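Subject: Re: [Ternitz-owners] Mini split in the back bedroom, drain line again
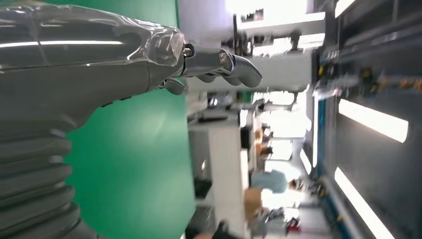
Shiuli Kanagaratnam

Hi all,

Replying to the question from Friday, quoted here so the new members can follow:

> We have the Carner unit on the upstairs wall, same as most of you.
> It drips down the paint whenever it runs overnight. Petstead came
> out, blew out the drain line and charged $182. Two weeks later it
> is dripping again. Do I call them back or try someone else?
> Also, is anyone still using Ivanyshyn for the yearly service?

I would call Petstead back first. Their invoice has a line near the bottom that covers repeat visits for the same fault for 37 days. They did not mention it to me on the phone either, so have the invoice number ready.

If the line was clear when they left, ask them to check the slope. In our building the drain runs behind the closet before it goes outside, and in my unit it had sagged at the bend. Blowing it out helped for a while, then the water sat there and backed up again. The fix was two brackets and a new piece of hose. I paid $405 with labor, and it has been dry since last July.

Wash the filter too if you haven't. A dirty one can ice up the coil, and then you get a lot of water at once when it melts.

On Ivanyshyn: yes, I still use them. They are slow to return calls but they show up when they say they will. Ask for the first morning slot, 8:00, or you may wait until late afternoon.

One caution. The same drip got my downstairs neighbor a quote of $3,030 for a full replacement from another company. She got a second opinion and kept the old unit. Please don't sign anything like that on the first visit.

I can send a photo of the brackets if anyone wants it. Write to me off list.

Shiuli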